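Inicio Relatos Autores Archivo Contacto

Relatos > Breves > Oficios

La casa que se inclinaba

I. La canica

Seema Sengar soltó la canica en el umbral de la cocina y la vio irse, tan contenta, hasta el rincón del fregadero. ¡Qué maravilla! Llevaba media vida entrando en casas ajenas con una canica en el bolsillo y todavía se le aceleraba el pulso cuando la bolita elegía su camino.

— Se hunde — dijo Savita Joshi desde la puerta, con los brazos cruzados.

— Se hunde, sí, pero fíjese con qué elegancia.

La casa de la calle Lombardi tenía 70 años y había empezado a cansarse por la esquina norte. Las puertas se abrían solas de madrugada, los cajones amanecían asomados y en la pared del pasillo había crecido una grieta en escalera, de esas que van siguiendo las juntas del ladrillo como si bajaran a buscar algo al sótano. Savita la había tapado con yeso una vez, y luego otra, y al final le había colgado encima un calendario. Era febrero y el calendario ya colgaba torcido.

Seema apartó la hoja con cuidado y metió la uña en la grieta. Le encantaban las grietas (las buenas, las que cuentan cosas). Esta era más ancha arriba que abajo, y eso le bastó para saber hacia dónde tiraba el muro.

— La esquina quiere irse al jardín — anunció —. Y la arcilla la está dejando.

— ¿Y se puede convencer a una esquina?

— ¡Claro que se puede! Hay que buscarle suelo firme, aunque esté abajo del todo.
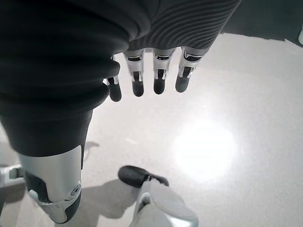

II. El suelo de verdad

Empezaron a las 8 de la mañana. La cuadrilla de Jomari abrió los pozos junto a la fachada, tres huecos estrechos y hondos, y de cada uno salió primero tierra negra, después arcilla gris que se pegaba a las palas y por último un olor a río viejo que hizo callar a todo el mundo. Seema bajó al primero antes de que nadie pudiera ofrecerse. Allí, con la zapata a la altura de los ojos, entendió la casa entera: los que la levantaron habían apoyado aquel lado sobre un relleno, cascotes y tejas rotas, quién sabe si los restos de otra casa anterior.

— ¡Hay una taza! — gritó desde abajo.

Era media taza, en realidad, con el asa intacta. Savita la recibió en la palma y la limpió con el delantal.

— Mi abuela hablaba de un arroyo — dijo —. Lo llamaban el Nolov. Yo pensaba que se lo inventaba para que no me alejara del patio.

Seema se echó a reír, encantada. ¡Un arroyo! Por supuesto que había un arroyo, todo el barrio debía de estar bebiendo de él sin saberlo. Mandó hincar los pilotes más hondo de lo previsto, y la máquina empujó y empujó, y el tubo de acero siguió bajando por la arcilla como una cuchara en la miel, hasta que la aguja de presión dio un salto y se quedó arriba, quieta. Roca.

III. Los milímetros

Levantar una casa es un trabajo lentísimo y a Seema le parecía lo más emocionante del mundo. Los gatos hidráulicos suspiraban, alguien cantaba la medida, se esperaba, se volvía a empezar. Subieron 30 milímetros en toda la tarde. La casa protestaba con crujidos largos, de barco, y en el piso de arriba una puerta que llevaba años atascada se abrió de golpe.

— ¡El cuarto de costura! — exclamó Savita, y salió corriendo escaleras arriba como una niña.

Cuando bajó traía una caja de botones y los ojos brillantes. En el pasillo, la grieta se había cerrado tanto que apenas cabía en ella un hilo. Seema sacó la canica, se agachó en el umbral y se la ofreció.

— Le toca a usted.

Savita la dejó en el suelo con dos dedos. La canica tembló un poco, giró sobre sí misma y se quedó donde estaba.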